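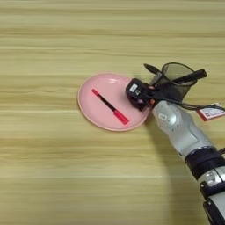
# Flukorik Mystery Blurbs

Welcome, and thank you for stopping by! Flukorik is a little collection of 200 jacket blurbs for thrillers and cozy mysteries, gathered from the Flonton and Pappas lists, one blurb to a file.

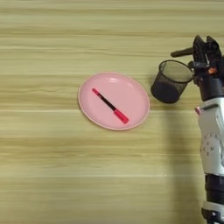
Pink plate on the table

## Fields

- `title`
- `setting` (free text, so please forgive the spelling)
- `blurb`

Almost 19 of the files have no setting yet. I keep meaning to sit down with a pot of tea and fill them in, starting with the sea voyages.

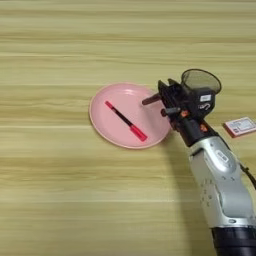
Kisico wrote in to ask whether the blurbs that give away the killer could go in a folder of their own, and I've now moved 11 of them into `spoilers/`.

Print this page | E-mail this page

Recent items
- Flukorik: series order notes
- Pappas winter list

Contact | Copyright Flukorik | Back to top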